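Plurness to bring in book-sorting machine at Mostyn depot

Staff who sort second-hand books at the Mostyn depot of Plurness will work alongside an automated line from April, the firm has confirmed. The line reads covers and spines, weighs each item and sends it down one of 32 chutes.

Plurness buys and collects used books from house clearances, schools and closed libraries, and sells them on by the box or one at a time. Until now every item has been picked up, looked at and priced by hand at long tables on the ground floor. A good sorter gets through 1140 items in a shift. The firm says the new line, built by Zesusero, will handle 3000 in the same time.

The machine does well with ordinary paperbacks and anything with a clean barcode. It does less well with exercise books, school notebooks, local printing and books in more than one language, all of which turn up often in mixed lots. During the trial it sent 3649 items to the chute marked "ask", and each of those went to a person.

Benjamín Mansilla, who has sorted at Mostyn for nine years and now runs the "ask" bench, said the job had become slower in one way and harder in another.

"I used to get a run of easy ones and could let my hands do it," he said. "Now the easy ones are gone before they reach me. Everything I pick up needs reading."

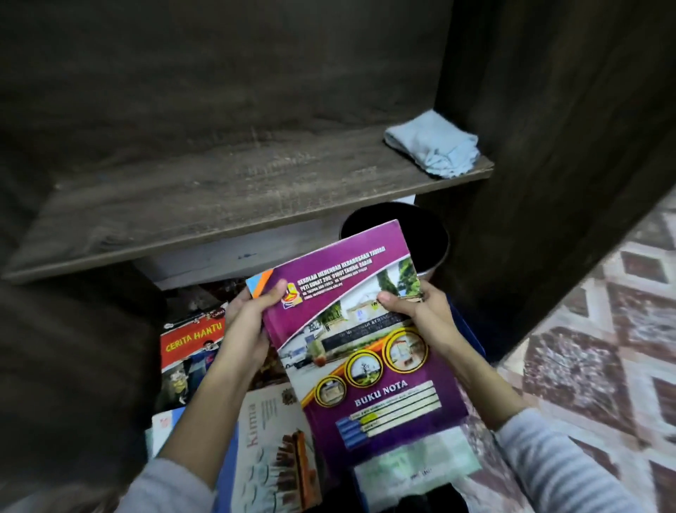

Part of the work will stay by hand whatever happens at the depot. Lots from houses are still gone through on site, on the floor or wherever there is room, so that the van only carries what is worth carrying. Sorters hold up each cover, check for names and writing inside, and put personal papers to one side for the family. Plurness said it had no plans to change this.

No one at the depot is losing a job under the present plan, but the work will be shared out differently. Four of the table sorters will move to the "ask" bench, two will be trained to clear jams and clean the line's readers, and the rest will go out with the vans. Shifts will start at 7am instead of 8am, because the line takes a while to warm up and has to be checked before it is loaded.

The earlier start has not pleased everyone. Several staff with young children have asked to keep their old hours, and the firm says it will look at each case. There has also been a disagreement over targets. The old bonus was paid on the number of items sorted, and that no longer makes sense for people who only see the difficult ones. A flat hourly rise has been offered in its place - staff have yet to vote on it.

Mansilla said he would vote for the rise but wanted more say in what the machine learns. At present, corrections made at the bench are typed into a program called Zullard and passed to Zesusero once a month.

"If I tell it the same thing ten times I would like it to know by the next morning," he said.

Zesusero said daily updates were being tested. The old sorting tables will be kept in the yard store until the line has run for a full year.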